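Open day at the Sesby paper mill

The coach left at 9 on Wednesday, February 12, 2020, with 27 of us on board. Sesby is further up the valley than the map suggests and the last stretch of road is single track, so we had to reverse twice for timber lorries.

Farah Halim met us at the gatehouse and handed out ear plugs. She has worked at the mill since leaving school and took us first to the pulp hall, where bales of sorted office waste go up a conveyor and into the vats. The smell is like wet cardboard and gets into your coat. Staples and plastic windows come out at the bottom in a grey lump they call the rope.

The mill has two machines. The older one makes tissue and was running; the newer one, for board, had been stopped in January for new rollers and was still in pieces.
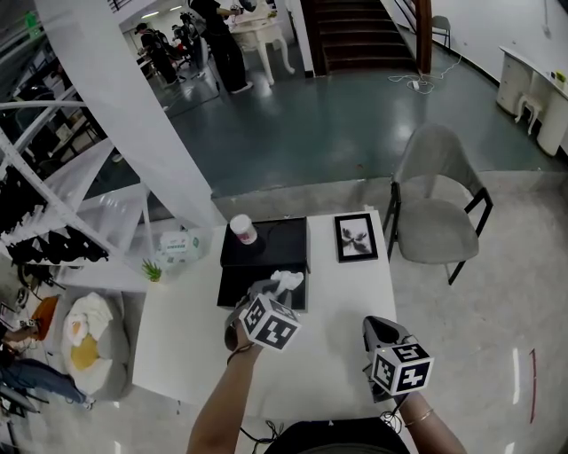 Tissue comes off the drying cylinder very fast and is wound onto reels taller than I am. Rogelio Barredo let us feel a sheet before and after creping. Before, it is stiff and tears in a straight line. He said most of the softness comes from the blade that scrapes it off the cylinder.

Lunch was soup and rolls in the canteen. Deok-su Jang asked about water use and got a full answer, with a walk down to the settling ponds afterwards. It was bitterly cold out there and several people went back to the coach.

The shop sells seconds by the box, cash only. Parking is free if you come by car, but book ahead through the gatehouse.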